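Working with Household Appliances: Rules for Recorded Tasks
Handout 9, Service Robotics Practice
November 2023

These notes go with the second kitchen session. Read them before you come to the bench. The general lab rules still apply, and where the two disagree the stricter one wins.

What the rules cover

Skoltada is our shared task set for kitchen work. Each task is carried out by a person wearing a chest camera, and the recordings are later used to plan and check the same task on the Ralto arm. A recording is only useful if the person doing it worked to the same limits we set for the robot. If you slam a door because it is quicker, the slam ends up in the plan.

The rules below are house rules. They sit under the risk assessment for the room and do not replace it. Machinery safety standards were dealt with in Handout 2 and you will need that one again for the written report.

Before the task

Check the appliance for damage to the plug, lead, door and hinge. Report faults on the Filali sheet and leave the appliance unplugged until it has been cleared.

Clear the space the door moves through. On a side-hinged door this means the full swing, including anything standing on the worktop next to the hinge.

Write down the start state. For a microwave oven, that is: door open or shut, turntable in or out, cavity empty or loaded, and what the display reads. "Normal" is not a start state and will be sent back.

Opening and inspecting

1. Stand square to the appliance, with the camera at chest height. Do not lean in to get a closer view. The robot's camera cannot lean, and you may end up blocking the light.

2. Open the door with its own release button or handle. Never pull at the seal or the edge of the door. Take it to the end of its swing and let go before you do anything else - a half-open door is the most common cause of contact faults in the arm trials.

3. With the door fully open, hold still and look at the cavity before reaching in. The turntable plate should be in place and the cavity empty unless the task sheet says otherwise. Check the front of the oven as well. The two latch openings on the right of the opening must be clear, and nothing may be pushed into them, including a gripper tip, a probe or a pen. 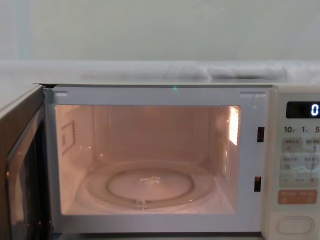

4. Load the dish from the front, low and level. It must sit fully on the glass plate. If it overhangs the rim, take it out and use a smaller one. Metal dishes, foil and lidded jars are not allowed in any task.

5. Close the door with a steady push and wait for the latch. If it does not catch, open it fully and begin again from step 3. A second push on a half-latched door counts as a failed attempt.

Running the oven

No cycle may be longer than 45 seconds. Never run the oven empty. One person stays within reach of the plug for the whole cycle, and that person does nothing else.

Safety functions on the appliance stay as they are. Door switches must not be taped, bridged or held in by hand, whatever the reason. Anyone who finds a bypassed switch stops the session.

Recording labels

Use the Jullura label list, version 21. Label what can be seen at that moment and leave out what you remember. An open door with a lit cavity is labelled "open, lit". It is not labelled "cycle finished", even if you know that a cycle has just ended.

Button text is labelled only if it can be read in the recording. If it is blurred, mark it "unreadable". Do not fill it in from the manual or from another recording of the same model.

For the report

Pick one of the steps above and say which hazard it deals with, who or what is exposed, and what would change if the person were replaced by the arm. Two pages at most. Reports are due in December, with the completed fault sheet attached even when there were no faults.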